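Teaching by Hand – the Clarden Gallery

We spent most of September driving a simulated robot around the Clarden rooms, and I'm still buzzing about it! Phong Hứa built the remote-control setup: two hand controllers, 4 of us taking turns, and a goal of 100 clean runs per task. Every run is recorded so the robot can learn from how we did it.
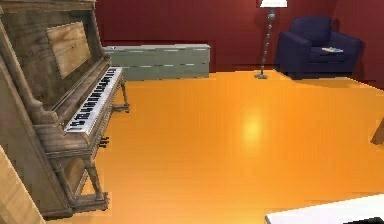
Driving between furniture takes more patience than I'd figured. Sigrún Hafþórsson has the steadiest hands of anyone here – she eases off well before a turn, and her runs play back beautifully. Mine wobble a fair bit, but Rok Ivanov wants some of those kept in too, so the robot learns how to recover.

Next we're on to drawers and doors. Miroslava Hordiienko is already practising her favourite grip.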